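Print this page | E-mail this to a friend

CLEANERS WANTED - washrooms and toilets, Zandby guest house and yard

Posted 09/08/2020

Start as soon as you can. Part time, mornings mostly, some evenings. Two posts going, maybe a third if bookings hold up.

We run Zandby, 49 beds over two floors plus the yard rooms at the back. Lots of small bathrooms. Small is the word. If you've only done offices with big open washrooms this will feel tight for the first week, then you get used to it.

What the job is

Toilets first. Always toilets first, then basins, then floors on your way out of the door. Bedding and kitchens are done by another team so you won't be asked to strip beds, except when we're very short and then you get the extra hour paid.

Each toilet gets the same treatment:

- lid up, seat up, look before you start
- cleaner under the rim, leave it to stand while you do the basin
- brush, properly, down into the bend as well
- flush, look again
- seat both sides, hinges, then the lid inside and out
- round the little bumpers under the lid (people forget these, we check them)
- tank top and handle
- outside of the bowl right down to the floor
- tiles round the foot, and the grout lines

New people always go too fast on the hinges. Go slow on the hinges.

The smaller bathrooms are tiled on the floor, with plaid curtains up and panels at the side in place of a built wall. So you do need to watch your elbows and keep wet cloths off the fabric. Curtains come down for washing once a month, you unclip them and put them in the blue sacks, Bansal laundry collects.
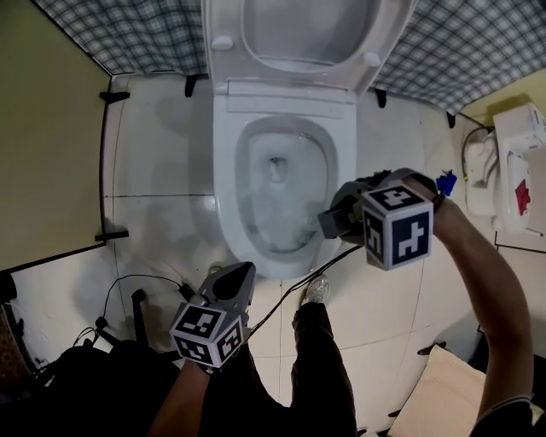

One of the small bathrooms. Plaid curtains behind, green panel on the left, big square floor tiles.

Mind cables and anything fixed low on the wall. Don't spray near them, wipe with a damp cloth only. If something low down looks loose or is dripping leave it alone and tell Rajkumari, she keeps the repairs book.

Floors are light coloured and show everything. Hair, footprints, the lot. Two clean buckets per floor, change the water more often than you think you need to. Mop backwards to the door. Please don't mop yourself into the corner, it has happend.

Hours and pay

Mornings, start at 7, finish when your list is done, normally 3 hours. Evening shift is shorter and is mostly a check round plus refilling paper and soap. Paid hourly, rate given when you ring, same rate for everyone on the team. Paid every two weeks. Trial morning is paid as well, we don't do free trials.

There's a bonus of 200 after you've done your first full season with us. Staying the winter too, talk to Jitendra about a longer contract.

Tea, coffee and breakfast after the morning shift. Gloves, aprons and cloths are provided. Wear your own shoes, flat, closed, something with grip. No sandals.

Who we want

Someone who turns up. Someone who will look at a toilet after cleaning it and not only before. Experience is good but we will train, it takes two mornings with Rajkumari and then you have your own list.

You need to be able to
- bend and kneel, plenty of it
- carry a full bucket up one flight of stairs
- read the labels on the bottles (English, large print list available)
- work on your own without someone stood over you

No car needed, bus stops at the gate. Bikes can go in the shed.

If you have bad reactions to bleach let us know when you ring. We use the Zillus descaler for most of it and bleach only on the yard rooms, so we can usually sort out a list without it. Never mix the two. That is the one thing you can be sent home for on the first day.

How we check

Rajkumari goes round after you with a sheet. Under the rim, inside of the lid, the flat ledge by the hinges where the ridges are, back of the bowl, floor behind. She marks it ok or again. "Again" isn't a telling off, you just go back and do that bit. Everyone gets some in their first week, Jitendra still gets them when he covers.
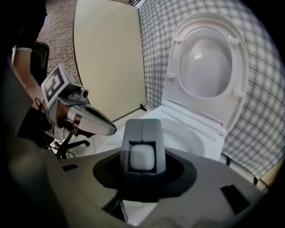
Inside of the lid, the bumpers and the hinge ledge: all on the check sheet.

We did around 3000 bathroom cleans last year so the sheet has been well tested. If you think somthing on it is daft tell us, it has been changed before. The old one had you doing the floor in the middle which meant doing it twice.

Lids are left up when you finish so Rajkumari can see, she puts them down as she goes round. Please don't put them down yourself.

How to apply

Ring the Zandby office and ask for Jitendra Mishra, or leave your name and number at the front desk. No CV needed. Tell us
- your name and a number we can reach you on
- which mornings you can do
- where you have cleaned before, if you have
- when you can start

One reference please, can be an old boss, a teacher, anybody who isn't family. We'll ring you back to fix the trial morning. Posts stay open until filled, we hope to have both people in before the end of August.

Applied last year and didn't hear from us? Sorry, do try again, the messages were in a mess.

Other recent notices
Kitchen porter, weekends, Zandby
Laundry driver, Bansal
Night desk cover, two weeks
Garden help wanted, Prusaseck
Second-hand bed frames, collect only

Contact us | Copyright Zandby 2020 | Back to top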